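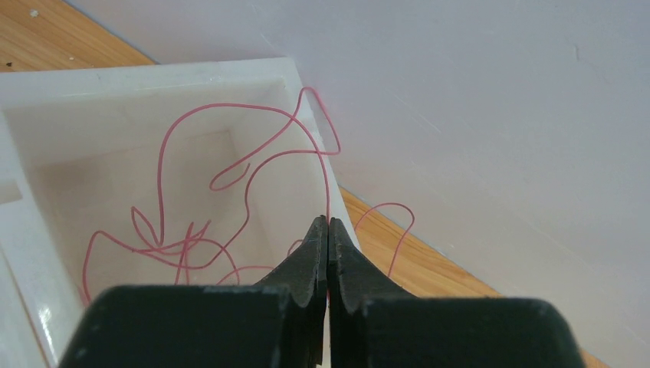 How I sort out a box of tangled hookup wire

I keep my leftover wire in a white plastic box, and for years my whole system was to drop it in and shut the drawer. You can guess how that went! Last May I wanted one short piece for a lamp I was rewiring at Ollholm (our shared workshop) and spent most of the evening picking at knots. So now I do it this way.

Step 1: Get it out of the box

Lift the heap out in one go, with both hands under it. Don't grab an end and pull, however tempting it looks – that's how a loose loop turns into a hard little knot. Put it down on a table with plenty of elbow room.

Step 2: Open it up before you look for an end

Spread the loops outward a bit at a time. I pinch a loop, lift it, give it a gentle shake and let it drop, then move along to the next one. Thin wire is springy and wants to open up if you let it. Once the middle is loose, find an end and feed it back through whatever it passes under. Orange wire is my favorite for this job, it's so easy to follow against a wooden surface.
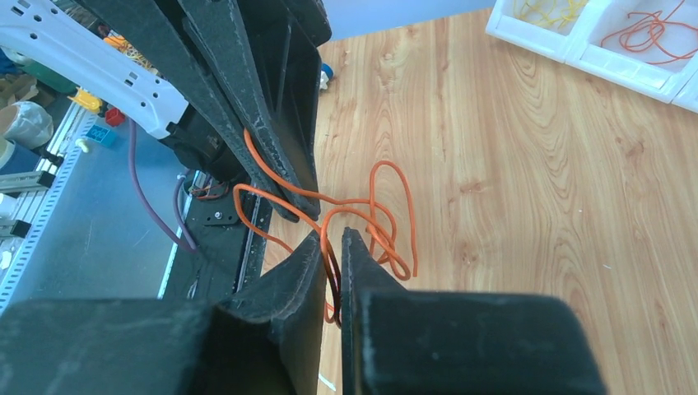 Step 3: Take the kinks out

Run the wire between your thumb and a folded cloth, slowly, 15 inches or so of it at a time. Sharp bends need a second pass. If the insulation is cracked or you can see metal, snip that part out and don't save it.

Step 4: Coil it and label it

Wrap it loosely around four fingers, slide it off and tie it in two places. I use the soft reusable ties from Clovel, but a twist tie from a bread bag works too. Write the length on a bit of masking tape and fold it over the tie. Then the coils go back in the box, flat, biggest on the bottom.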